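OTERGATE – Foreign Minister Solange Pons flew into Prerau on Thursday's heels of a border closure now in its fifth day, and left without a deal.

Talks with her counterpart Slamet Majimbun ran past midnight at the Frei guest house. No joint statement. No handshake for the cameras either.

The dispute goes back to January, when Prerau detained 62 truck drivers at the Plarnix crossing and accused them of carrying undeclared fuel. Most were let go within weeks. Two are still in custody, and Otergate wants them home before it reopens its side of the road.

"We came with a serious offer and we will leave it on the table," Pons told reporters at the airport. She took no questions.
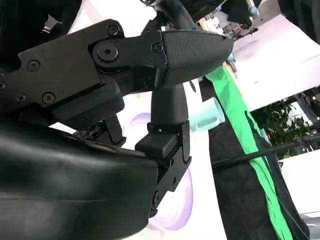 Black gripper with a textured fingertip, seen close up.

Majimbun's office put out a short reply an hour later. The two men will go before a judge, it said, and "pressure at the crossing will not move the court date." It did not give the date.

Trade is already hurting. More than 200 trucks were backed up on the Otergate side by nightfall, according to Nii Ofori, who speaks for the haulers' union. Drivers short of water, some of the cargo spoiling. He wants both goverments to let food loads through while the talks go on.
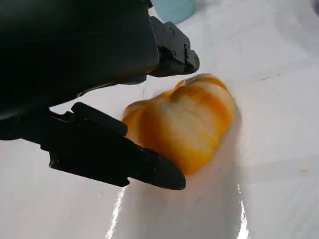
Prerau has said no to that so far – it calls a partial opening unworkable without more inspectors on the ground.

Opposition lawmaker Yvonne Catterall said Pons should of taken the drivers' families with her. "They have waited since winter and they hear everything from the radio," she said.

Marlina Sinaga, the envoy who brokered the last reopening at Plarnix, has been asked to step in again. Her staff confirmed the request but not weather she has accepted. A second round of talks is expected in Otergate, no day set.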